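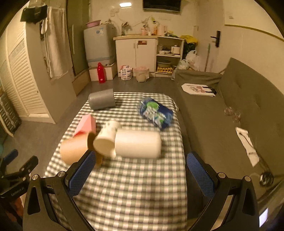
Unit 2: Surface Area of Cylinders
Instructor: Shadi Mansour

A right circular cylinder has two circular bases of radius r and a lateral surface of height h. Cut along its height and laid flat, the lateral surface is a rectangle with sides h and 2πr.

Lateral area: 2πrh
Total area, closed: 2πrh + 2πr²
Total area, one end open: 2πrh + πr²
Open tube: 2πrh

A tapered cup is a frustum and needs the slant height. See Unit 3.

Exercise. A closed cylinder has r = 2 cm and h = 38 cm. Find the lateral area and the total area. Leave π in the answer.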